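Notes from the Meeting House: The Long Sit

When I took over this column from Ynyr Lloyd, he gave me a shoebox of clippings and one piece of advice, which was to write about whatever I had been thinking about in the bath. So you will have to forgive me, because this March I have been thinking about sitting down.

Those of you who came to the winter talks at Emside Hall will know why. We had a wonderful season (my thanks to everyone who brought soup), and the talk on river barges drew the biggest crowd we have had since I joined. It also ran two hours and ten minutes, on the old folding chairs, and by the time the lights came up for questions there was a kind of slow rustling all over the room, like cattle getting ready to stand. I looked down my row and saw three people sitting on their own coats. Rawiri Wihongi had rolled up his scarf and put it behind his back. My own left leg had gone to sleep somewhere around the invention of the lock gate and did not come back to me until the parking lot.

I mentioned this in passing at the next coffee morning and had more replies than I have had to anything I ever wrote in this newsletter, including the piece about the owl. It seems we have all been quietly suffering! Several of you stopped me in the grocery store. One reader sent a four-page letter, typed, on the history of the church pew, which I enjoyed very much and have passed along to the library corner in case anyone else would like to borrow it.

The main point of the letter was that pews were never meant to be comfortable, and that for a very long time most people in most churches stood up or leaned on something. Benches came in gradually, and then people began carrying in their own cushions and blankets, and before long there were arguments over whose cushion had been moved. I found that very cheering. I like to think of some woman four hundred years ago marching up the aisle with a cushion under her arm and a look on her face that said she would be needing it.

My grandmother was a great cushion person. She kept one in the car, one on the kitchen step stool, and one on a hook inside the back door for kneeling in the garden. That last one had started life on a porch swing and been covered over so many times that it was more fabric than filling. If you pressed on the corner you could feel the older covers underneath, and she could tell you what each of them had been: curtains, mostly, and one bathrobe. When she went to a ball game or a band concert she took a cushion with her as naturally as she took her purse, and she usually took a spare for whoever ended up next to her. I met a good number of people that way as a child. You cannot really stay a stranger to someone once you have lent them something to sit on.

All of which brings me round to the cushions for the hall.

After the coffee morning a few of us sat down with the Hall fund, which stood at $3,766 after the boiler was paid for, and talked over what could be done. New chairs would be lovely and we looked at some, but new chairs for the whole room would have eaten the fund and then asked for dessert. Seat pads were well within reach. So we agreed to buy 30 to begin with, put them out for the spring talks, and see how we all get along.

I had no idea how many kinds of seat pad there are in the world. I spent the better part of two evenings on it, with the cat on the catalog. There are pads with ties and pads with straps, pads shaped like a horseshoe, pads filled with gel, pads filled with buckwheat hulls (these make a sound when you shift your weight, and I thought of the quiet parts of the poetry evening and turned the page). Rasska Furnishings, over on the east side of town, were very patient with me on the telephone and let me come in and try several, which meant sitting on a hard chair in their front window for most of a morning while people I knew went by and waved.

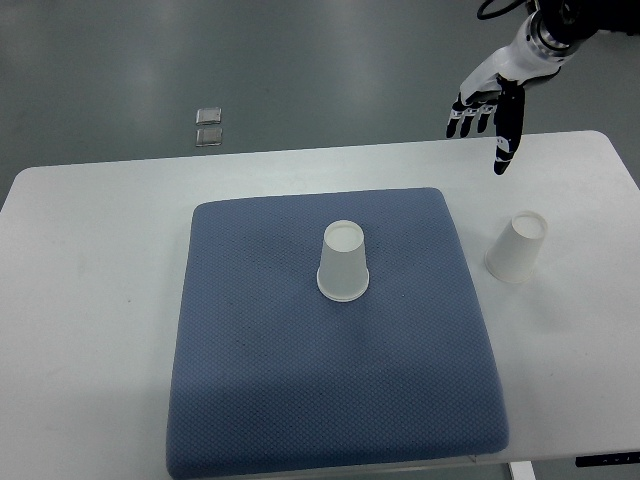

A square blue cushion with a diamond weave, and a paper cup on top.

What I learned that morning, and pass along to you for nothing, is that the first minute tells you very little. Almost any cushion feels nice for a minute. The very soft ones were heavenly when I first sat on them, and then little by little I could feel the chair coming up through the middle. The firmer ones seemed a bit stern at the start and I found I had stopped noticing them by the time my coffee was gone. I stayed on each for 20 minutes by the shop clock and read my library book. If you are buying one for home, do ask if you can stay a while, and take something to read.

Thickness was the other surprise. I had assumed that more was better, but a tall pad on an ordinary chair leaves a short person (and I am one) with her feet dangling like a child's at the dentist. Rawiri, who is six foot three, had the opposite complaint and would have happily taken two. We settled on a middling thickness that suits most of us tolerably well, and anybody tall is welcome to double up as long as there are enough to go around.

Then there is washing. I am told by people who run other halls that this is where the trouble starts. Covers that come off with a zipper are worth the extra money. Covers that are sewn shut get sponged once, with good intentions, and never again. We asked for zippers all around. I will be looking for kind souls to take a bag of covers home at the end of each season and run them through on cool, and there is a sheet on the noticeboard for names. Please don't put the pads themselves in a dryer, however tempting it may look.

Ynyr asked me whether people would take to them, and whether the hall would look fussy. He has sat on those folding chairs for longer than I have lived in town and says he no longer feels anything below the ribs. I told him that he was free to go on sitting on bare metal like a Spartan and that I would put his pad under my feet. He has since asked me to save him one near the radiator.

A few practical things before I let you go. The pads will be kept in the tall closet to the left of the kitchen door, on the two lower shelves, and the closet will be unlocked half an hour before every talk. Please take one on your way in and put it back on your way out. Laying them flat is best. If you have your own cushion and are fond of it, by all means bring it, but do put your name on it somewhere, as I have no wish to reopen the quarrels of the seventeenth century.

The spring talks start at 7:30 in the evening as always, with doors at 7. The first is Mrs. Price on hedges and how to lay them, which I am looking forward to enormously. She has promised slides and a short demonstration with real branches, so the front row may want to tuck in their elbows. After that comes the Hatier Quartet, who played for us two summers ago and have kindly agreed to come back for the price of their gas and a hot supper. I still need 9 people to bring a dish for that evening. Something that can be eaten with a fork alone would be ideal, and there is already plenty of potato salad spoken for.

Until next time, sit well, and do write to me about whatever you have been thinking about in the bath. The box is by the coat rack, and I read everything in it.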